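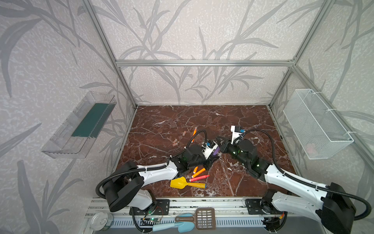
Light gray leaf paper, dark reddish-brown marble-pattern top. Big pattern, small space.

I finished papering the downstairs hallway and the half bath at the house on Jurnari Street. A few people asked how it went, so I'm putting my notes in one thread. Mostly for people who have never hung paper before.

First, the walls. Ours had old semi-gloss paint and a lot of nail holes. I washed everything, filled the holes, sanded the shine off and primed. It took longer than hanging the paper did.

Use a primer made for wallpaper. I bought ordinary wall primer first, read the can at home and took it back. The wallpaper kind helps the paper come off later without pulling the drywall face with it.

The paper is a large leaf print from Lumau. I wanted something bigger than the tiny florals we had upstairs. Big prints look calmer to me on a long wall than small ones, which start to buzz when you walk past them.

If you are choosing between two scales, order samples of both. Tape them up at eye level and leave them there for a few days. Look at them at night with the lights on too. One of mine looked green in the evening and I would have hated it.

A note on repeats. The repeat is how far down the roll you go before the pattern starts over. Large leaves usually mean a long repeat, and a long repeat means more waste. Work that out before you order.

Check the batch number on every roll before you open any of them. One of mine was from a different batch and the gray was slightly warmer. Mercado swapped it at the counter, but only while the wrap was still on.

I spent $44 on tools. Smoothing brush, seam roller, snap-off knife, a plastic smoother and a tray. I already had a level and a bucket. The seam roller I barely used.

Do not save money on blades. Snap to a fresh one far more often than seems reasonable. A dull blade drags wet paper and you get a furry edge that you will see every time you walk by.

Paste was Hillen, the premixed kind. It goes on the wall with a roller and the paper goes on dry. Read the label on your paper first. Some papers need the paste on the back and have to rest folded for a while before they go up.

I gave each strip 10 minutes from pasting to final trim. Past that the edges started to grab and I couldn't slide the strip to meet the last one.

Never trust a corner. I drew a plumb line for the first strip and ignored the door frame completely. The door frame leans. If I had followed it the leaves would be falling over by the far end of the hall.

Decide where the bad match will go before you start. Somewhere in the room the last strip meets the first one and the pattern won't line up. I put mine over the closet door, where the strip is short and the light is poor.

Inside corners: don't wrap a full strip around. Cut it so that a small amount turns the corner, then start the next piece on the new wall with a new plumb line and overlap a little. With a busy leaf print the overlap disappears.

Outlets. Power off at the breaker, cover plates off, paper straight over the box, then cut an X and trim back. I papered the cover plates too and I'm not sure it was worth the trouble. They look fine. They took an entire evening.

Half bath was harder. Less wall, more stuff in the way. I took the toilet tank lid off and drained the tank, but I did not remove the toilet. Getting a smoother down behind it was the worst part of the job.

People keep asking if a leaf print fights with patterned stone. My view is that two patterns work together if one is quiet in color. Gray on gray is quiet, even when the leaves are huge. The top can be as dark and veined as you want.

What I'd avoid is two patterns of the same size in the same color. Fine veining next to fine stems, both gray, would turn to mush from across the room.

Bubbles: leave the small ones alone overnight. I went back over mine the first evening and creased one strip trying to push them out. The ones I never touched had gone flat by morning.

Wipe paste off the trim and ceiling right away with a damp sponge, and change the water often. Dried paste shows as a shiny patch when the sun comes in low.

Mistakes, for the record. I cut one strip upside down. I trimmed another before brushing it fully into the ceiling line and it came up short. Both became pieces for over the doors, so not a total loss.

Cost for both rooms came in at 100 dollars under what I'd set aside. That money is going to new hooks and a light for the hall - the old fixture looks worse now that the walls are nice.

Keep the leftovers. Write the room and the batch number on the back of each piece and roll them, don't fold them.

Stairwell is next. I need to borrow a proper ladder platform first, so that will wait. I'll add to this thread when there is something to add.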